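3.2 Sorting of household textiles before weighing

Clothing and linen were collected from two districts, Plarside and Warkby, over the course of one winter. Households were asked to hand in every item they no longer used, whatever its condition. In total 758 households took part, 111 of them in Warkby. The smaller share from Warkby reflects the size of the district and should be kept in mind when the two are compared.

Items were sorted by main fiber, as stated on the care label. Where the label was missing or could not be read, the item was placed in a separate class and left out of the fiber totals – it was still counted in the overall weight. Blends were assigned to the fiber with the largest share. Buttons, zippers and other hard parts were not removed, so the reported weights are slightly higher than the weight of fabric alone.

Small items such as socks, gloves and washcloths were handled apart from the rest. They were sorted on a table into open plastic baskets of the kind shown in Figure 2, then weighed by class on a Moroz bench scale. Any basket load above 800 grams was split and weighed in parts, and the basket weight was subtracted each time.

Figure 2. Slotted plastic baskets on a wooden table. 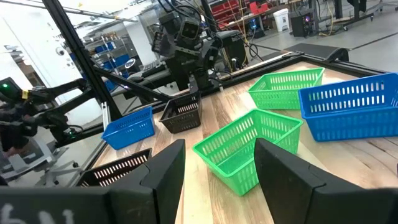
Larger items were weighed one by one and entered in the Iltesel record sheet together with their class and district. Damp items were set aside until January and weighed again – only the second reading was used in the analysis.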